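Wood Finish Care: Frequently Asked Questions
Tovulell Surface Finishes – Support

Which Tovulell finish do I have?

Check the lid. Vito is a wiping oil, Hollix is a clear gloss topcoat, and Ugwu is a satin topcoat. If the can is gone, look at the surface under a lamp held low. A film finish reflects the bulb with a sharp edge on gloss and a soft edge on satin. An oil finish shows the pores of the wood through the reflection.

How long before I can use the table?

Light use is fine after 29 hours. Full cure takes 164 hours in a heated room and longer in a cold garage. Do not put down a tablecloth, rubber feet or a desk mat until full cure. Trapped solvent leaves a cloudy patch that may need sanding.

How many coats should I apply?

Apply 4 thin coats of Hollix or Ugwu on a tabletop. Sand lightly between coats with 320 grit and wipe off the dust. Vito is applied until the wood stops taking it up, and the excess must be wiped off each time.

Does gloss show more wear than satin?

It shows fine scratches sooner. The film itself is the same hardness. Gloss also deepens the contrast in the grain, so a reddish-brown wood will look darker and more orange than it did when bare.

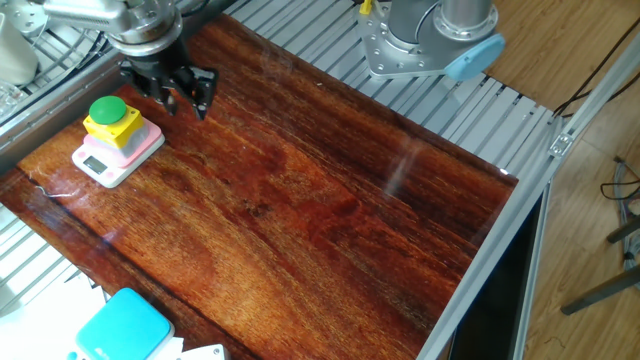
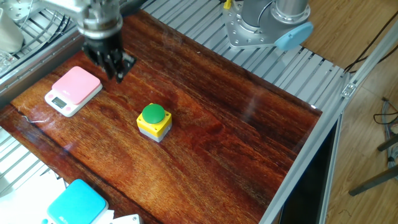

Glossy reddish-brown wooden tabletop, two views.

Can I put a hot pan on it?

Hollix and Ugwu are rated for contact up to 60 degrees Celsius. A coffee mug is normally safe. A pan from the stove is not, and neither is a slow cooker with low feet. Use a trivet with an air gap.

How do I remove a white ring?

White rings are moisture in the film. Leave the spot uncovered overnight first – many fade without treatment. If the ring stays, rub it with a little mineral oil on a soft cloth, wait an hour, and wipe dry. Dark rings are in the wood itself and call for stripping.

Which cleaners are safe?

Water with a drop of dish soap, then a dry cloth. Avoid ammonia, bleach and silicone polish. Silicone does not harm the film, but it causes craters in any later coat.

Can I recoat without stripping?

Yes, if the old finish is sound. Clean it, scuff to an even dull surface, and test a small area on the underside. Hollix can go over Ugwu and the reverse. Neither should go over Vito that is less than a month old.

How should I dispose of oily rags?

Vito rags can heat up and catch fire when bunched. Lay them flat outdoors until stiff, or put them in a metal can filled with water and close the lid.

Page maintained by Dagim Tesfamariam, technical support. Last revised in October.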